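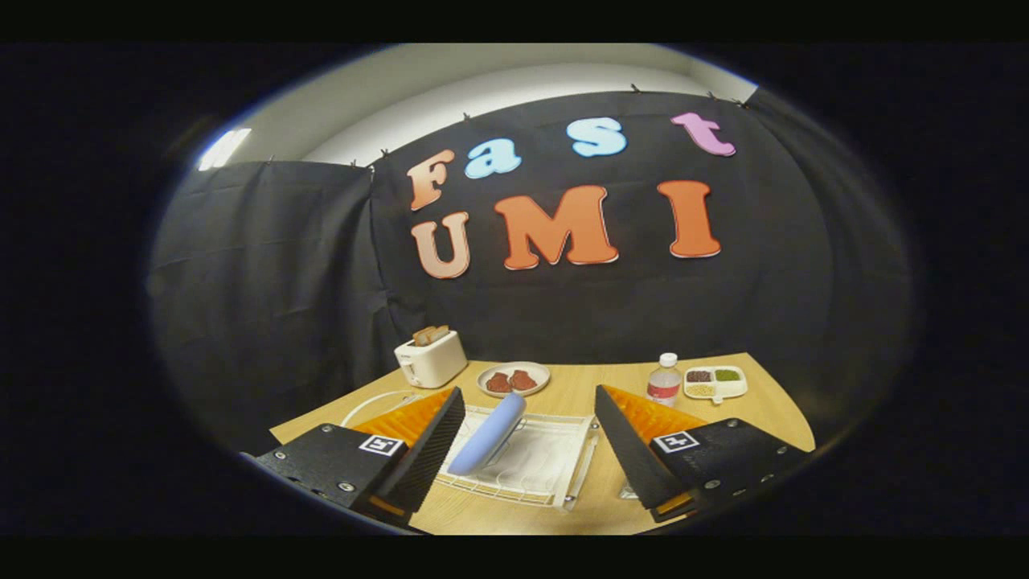
Black fabric clipped up at the ceiling line, with the letters on it

Hanging heavy black fabric from a rental ceiling without it sagging

Asked in Home & Rental Help by Grildale_renter

I have a corner in my apartment that I want to cover with black fabric on two sides, floor to ceiling. It's for a photo backdrop for craft fair listings, and it would stay up from now until December, then come down when my lease ends. The fabric I have is a plain black cotton blend, 9 feet wide, and pretty heavy. The lease says no holes in the walls or ceiling, and the walls are painted drywall with a slight texture.

What I've tried so far:

Removable adhesive hooks with a string between them. They held overnight and then two let go on the short wall.

A spring tension rod. It works on the short side, but the long side is too wide for any rod I can find locally, and the one I ordered from Polorer bows in the middle.

Painter's tape. Don't bother.

I also can't get the creases out. The fabric was folded in a bag for a long time and the lines show up in every picture. I'd like to put some big cut-out letters on it too, and I don't know what holds on fabric without showing. Budget is small. I've already spent 29 dollars on hooks.

Posted by Brullbridge_Mike_no_more

Get a backdrop stand. Two uprights and a crossbar, no walls involved. People sell them used all the time. For the corner you need a second one or just let the fabric wrap around. Done.

Posted by hemline

I sewed curtains for a living for a good while and rented the whole time, so I'll take these one at a time.

Weight. Weigh the fabric before you do anything else. Roll it up, stand on a bathroom scale with it, then without it. Adhesive hooks are rated for a steady load pulling straight down on a smooth surface. On textured paint you should plan on half of what the package says. Yours probably let go on the short wall because the fabric was pulling sideways around the corner. Cut it or fold it so each wall carries its own piece, and overlap the two pieces by a hand's width where they meet. You won't see the join in black.

Hooks. Wipe the wall with rubbing alcohol, not a household cleaner. Cleaners leave a film. Press each strip for the full time on the package and then leave it alone for an hour before you hang anything. Put one hook at each end and one every 18 inches or so between. If you have crown molding or any kind of ledge up there, small spring clamps or binder clips on the ledge will beat any adhesive.

Sagging between the points. Sew or iron a hem along the top and run a flat wooden lath through it. Lath is cheap and light and it spreads the load. If you only have clips, put them closer together and pull the top edge sideways, snug, as you go. Start in the middle and work out to both ends.

Creases. An iron takes forever on a piece that size. Hang it first, then use a garment steamer from the top down and pull lightly on the bottom edge with your other hand. Let it hang a day. You will still have some soft folds and that's fine – move your table two or three feet forward and they mostly go away in the picture. Test the steamer on a corner first if you don't know what's in the blend.

Letters. If they're paper or thin foam board, use straight pins from behind or a small safety pin taped flat to the back of each letter. Double-sided tape sticks for a while and then peels off cotton. Don't hot glue anything you want to take down.

When you move out, warm the adhesive strips with a hair dryer and pull the tab slowly, straight down along the wall. Pulling it toward you is how the paint comes off.

Posted by Hjaltadóttir

Agree with most of the above. One thing to add is the ceiling itself. If it's a drop ceiling with metal strips, you can buy clips made to grab the strips, and they leave no mark. Mine have held a heavy curtain for over a year. They won't work on plain drywall, so check first.

Also keep the fabric clear of any ceiling light or heater vent. I had to redo one whole side for that.

I didn't have luck with the steamer. Mine spit water and left spots that took two days to fade. I ended up putting the fabric in the dryer with a damp towel for ten minutes and hanging it right away, which did a decent job on everything except the center fold.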